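Table stain

A table stain is a lasting change of colour in the top of a table, caused by a substance that has entered the wood or its finish. The term covers marks left by liquids, grease, heat, metal, ink and long handling. It is separate from wood stain, the colouring product applied on purpose by furniture makers. 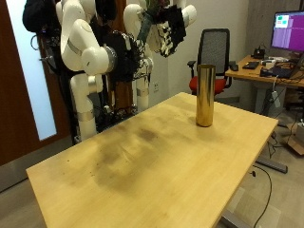
Darlene Cloutier has objected that the word is used too freely, and that a mark lying only in the wax or varnish ought to be called a bloom, with "stain" kept for colour that has reached the wood itself. Many handbooks follow this usage. Dealers and auction rooms generally do not, and their catalogues use "stained", "marked" and "ringed" with little distinction.

Causes

Wood is a porous material. An unfinished top takes up liquid through the open ends of its fibres and, more slowly, through its face. A finished top is protected for as long as the finish is whole, but scratches, worn patches and the joints between boards allow liquid to pass beneath it. Colour left behind as the liquid dries is then difficult to reach from above.

Water alone may darken wood, particularly where it has stood for many hours or has returned to the same place over several years. Tea, coffee, red wine and fruit juice carry colour of their own. Oils and fats do not dry out in the same manner as water and may spread sideways within the wood for some time after the surface has been wiped.

Iron is a frequent cause of very dark marks. Where wet iron rests on a wood containing tannin, such as oak, walnut or chestnut, the two combine to give a blue-black colour. The same process was used for centuries in the making of ink. Maple, beech and sycamore contain little tannin and are less given to this kind of mark, although their pale colour makes grease and dirt more noticeable.

Mould and other fungi may also colour wood that is kept damp. Such growth is commonly grey, green or black and may continue below the surface after the visible part has been brushed away.

Types

White marks are usually the result of moisture or heat acting on the finish. A hot dish or a wet glass placed on shellac or wax produces a pale ring or patch, and the wood underneath is often unharmed. Marks of this kind sometimes fade without treatment.

Dark marks generally lie deeper. They may have a hard edge, where a single spill has dried inwards from its border, or a broken and cloudy outline, where wear and moisture have acted together. The outline alone is not a safe guide to the cause, and restorers normally test a small area before choosing a treatment.

Handling marks are found where hands, sleeves and cloths pass most often. They are made up of skin oils, dust and old polish, and are commonly strongest along the front edge of a desk or at the usual places around a dining table. In older furniture they form part of what the trade calls patina.

Treatment

The mildest method is tried first. Loose dirt is lifted with a soft brush, and the surface is wiped with a cloth barely dampened with water and mild soap. White spirit removes wax and some grease without raising the grain, but it must be kept away from flames and used with the windows open.

A white mark in shellac may be reduced by a French polisher, who passes a pad lightly charged with spirit over the place. The solvent softens the finish and lets trapped moisture escape. The work is quick, and a pad left still for even a moment will pull the finish away.

Dark marks in bare wood are often treated with oxalic acid dissolved in water, which is effective against iron. The acid is poisonous. Gloves and eye protection are worn, and the wood is rinsed thoroughly and left to dry before it is sanded, so that no acid dust is raised. Household bleach acts on many food and drink colours but has little effect on iron marks.

Sanding and scraping remove the coloured wood itself. Either may be suitable for a thick solid top. On veneer, which may be less than a millimetre thick, both carry a serious risk of cutting through to the ground.

Prevention

Mats, cloths and trays have been used to protect tabletops since well before modern finishes. Hardened oils, varnishes and lacquers resist liquid better than wax or soap, though they are harder to repair in part. Scrubbed kitchen tables were traditionally left without any finish and cleaned with sand or soda, a practice that kept the whole surface pale by gradually wearing it down.

In collections and the trade

The Rumora survey of domestic furniture recorded the condition of 2,785 tables held in small museums and private houses. Of these, 1,317 had at least one dark mark on the top, and 1,182 had white marks only. Its authors warned that kitchen tables were poorly represented, many having been painted, cut down or burned when they were replaced.

Practice differs between collections. At Te Moana, marks connected with the known use of a table are recorded and left alone. The Bestwood workshop formerly refinished every top that it received and now does so only where the wood is at risk. The Roltano furniture sale lists tops in 10 grades of condition, the lowest being reserved for those with active mould.

Darlene Dufour's study of inherited dining tables found that owners were more willing to keep a mark whose origin they knew. Several had refused offers of free repair. Her conclusions have been questioned on the ground that the tables were all from families who had already chosen to keep them.

See also

French polishing
Iron gall ink
Patina
Veneer
Wood bleaching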